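Kondeck Sorting Cell: Review From the Nadar Open Day

Nadar opened its demo floor one Monday in October, and the Kondeck was what I went to see. It is a small cell for sorting round parts, sold as a kit: arm, round tray, bin and software. The starter version costs $3,271. I had 60 minutes with it, most of them at the simulation station.

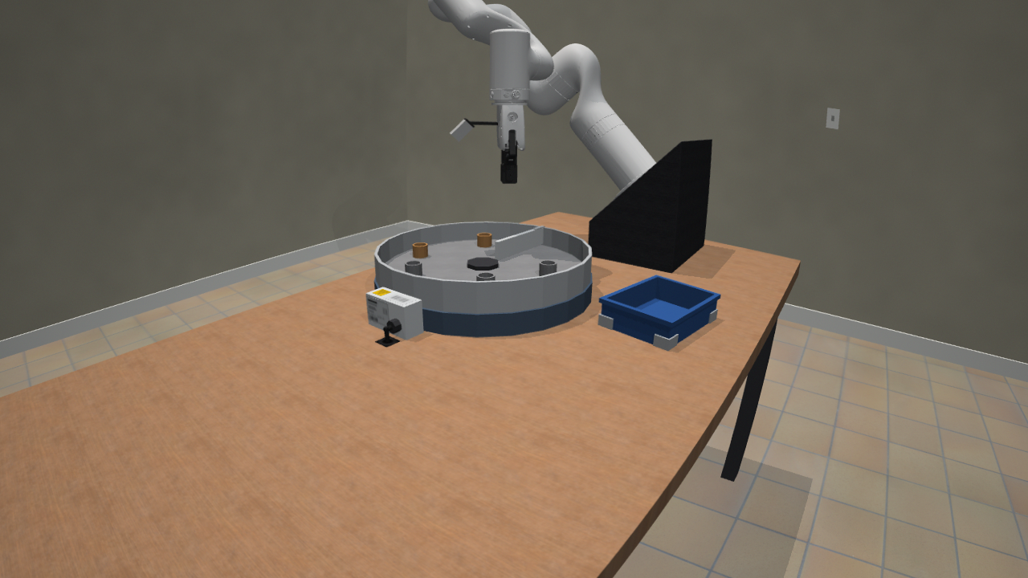 Setup is the best part of the package. You pick a layout, name the parts and press start, and the manual is short enough to read over coffee. The layout I used had tan bushings and dark gray sleeves in the same tray, with the blue bin off to the right. Saving a second version of it took two clicks.

The software is less pleasant when you want to change something small. Moving the bin meant going through three menus, and the undo button only goes back one step. I also tried the Brorari cell last spring, at $1,727 without the arm, and its editor was easier to live with.
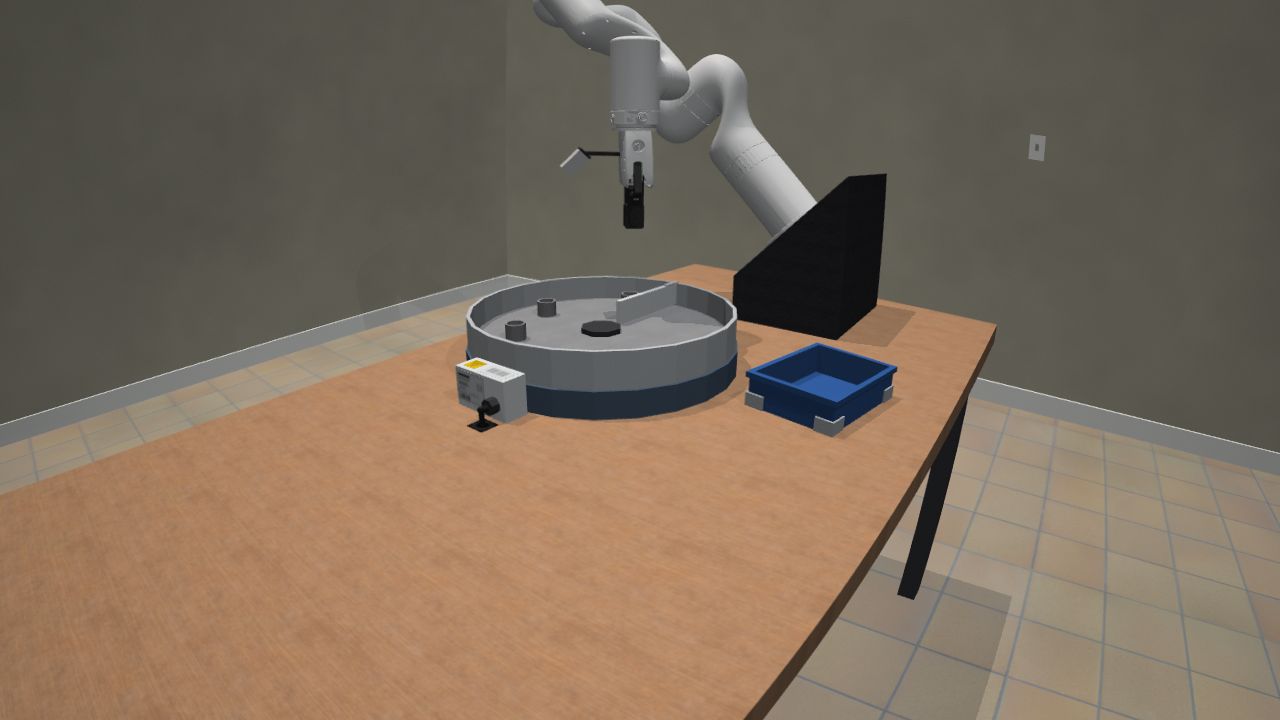

Yamuna Gowda thought I was being hard on the editor. Her shop changes its layout twice a year, she told me, and she would sooner have a slow menu than one that lets people move things by accident. I take the point, but we change ours every week.

Support is by email, with a phone line on the higher plan. Kandow handles the training, and a class holds 10 people.
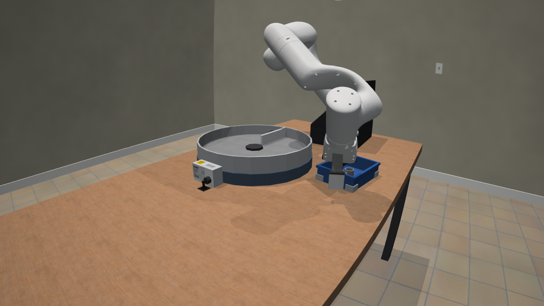
The gripper down at the blue bin, with a ring-shaped part inside.

I would have liked more time with the camera settings - they sit on a page of their own and the demo skipped most of it. Ask to see that page if you book a visit.
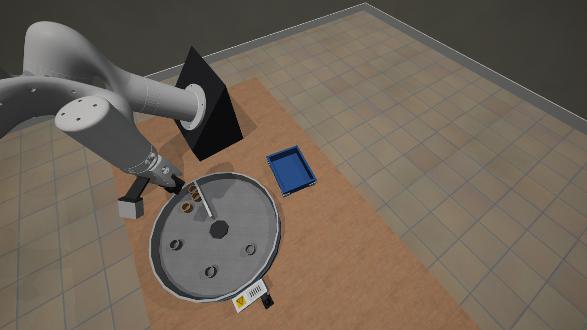 Round tray from the other layout, with three recessed holes around the hub.

For a shop that runs the same parts for months, the Kondeck is worth the price. For short runs I would look at the Brorari first and budget for an arm separately.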